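I have spent far too many evenings this spring reading the small print of something called the Culgate Care Plan, and I've come out the other end with an opinion, so here goes.

For anyone who hasn't had the email yet (you will, they are very keen on the email), Culgate sell two-armed robot benches to small workshops, and since April they've been offering a monthly service to go with them. You pay a fee, they send you fresh fingers for the grippers, they look over the arms from a distance by way of the software, and if something goes properly wrong a human being turns up in a van. On paper I ought to love it. I run a very small repair and refurbishing business, mostly bits of plastic out of household gadgets, and I am not an engineer. I can use a screwdriver and I can follow a manual if it has drawings in it. A service that takes the worry off my hands is aimed squarely at people like me.

And yet I haven't signed, and I don't think I'm going to, at least not for the version they're offering now.

Let me start with the price because everybody asks. The basic tier is £68 a month per bench. That doesn't sound outrageous until you remember that you've already bought the bench, and that the old deal, the one I came in on, was a plain warranty and a parts list. I liked the parts list! You rang up, you said which bit had gone, and it came in a padded envelope. It is still there if you dig for it on their site, but several of the things I used to order singly are now marked as plan items, and that has put my back up more than the money has. 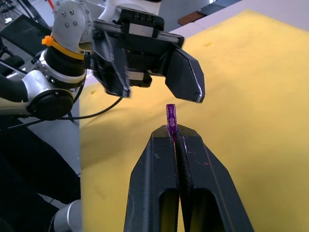
Fingers are the heart of the argument, so I'll go on about those for a bit. The plan swaps them on a count, 1000 grips on the basic tier and 2000 on the dearer one, and the old pair goes back in the box whatever state it's in. I think that's daft. The black pair holding up that slip of purple plastic has small scuffs and specks of light dust on it, and Culgate's own leaflet has "visible surface wear" down as a reason for changing early. Well, look at the inner faces, where the ridged pads are. That's the part that does the holding. If the ridges are still there and the piece is standing up nicely between the tips for the other arm to come and fetch, I can't get excited about scuffs on the outside. I'd give them a wipe and carry on. My kitchen tongs look far worse.

What I'd like from a service is somebody telling me how to judge a pad. A little card would do it, with a good one and a tired one side by side. Semple, who make the grippers I had before (single arm, slow as treacle, never let me down), used to put exactly that in the lid of the box. It cost them next to nothing and it meant I changed parts when they needed changing. Konby do something similar, though theirs is a video and the chap mumbles.

Now, in fairness, there is a case for the plan and I've tried hard to see it. Handing a part from one gripper to another is fiddly. With one arm doing pick and place into a tray you can get away with a lot, as the tray doesn't mind if the part arrives a bit crooked. With two arms, the second one has to find the part where it expects to find it, and if the first is letting it sag or twist then you spend your morning picking things off the mat. I've had mornings like that. I've also had them with brand new fingers on, mind you, when the trouble was my own set-up and I'd taught the second arm to come in at a silly angle. A new pair of fingers in the post wouldn't have helped me there. Half an hour on the phone with someone patient would have, and phone time is the one thing the basic tier doesn't include.

That really is the bit I keep coming back to. You get the consumables, you get the remote check (a report with a lot of green ticks on it, I did the free trial and read six of them and learned very little), but if you want to talk to a person about why your handover keeps fumbling you have to go up a tier. I'd happily swap every green tick for that phone call.

I should say the van service is good. I used it once during the trial, for a joint that had started grumbling, and the woman who came was quick and cheerful and explained what she was doing as she went. If they sold that on its own, as a yearly visit, with a look at the cables and the joints and a proper chat over the bench, I'd put my name down this afternoon. I asked. They don't, and I got a polite reply with a link to the plan in it.

There's a Clitari scheme that comes closer to what I want. You buy a block of hours and spend them on whatever you like, whether that's a visit or a call or somebody checking your program. They don't cover Culgate benches yet, although their sales desk told me it's being looked at. I've heard that before from other sales desks, so I'm not holding my breath, but I've asked to go on the list.

In the meantime my advice, for what it's worth from someone who fixes hairdryers, is to take the free trial, use the van if you've got anything that rattles, and keep a spare pair of fingers in a drawer. Clean the pads when you clean the rest of the bench. Have a proper look at them in good light every so often. And if you do decide to sign up, read the page about returns before you do, as the box for the old fingers has to go back within the month or they charge you for the pair. I nearly got caught by that one, and the box was sitting on my windowsill the whole time with a plant on it.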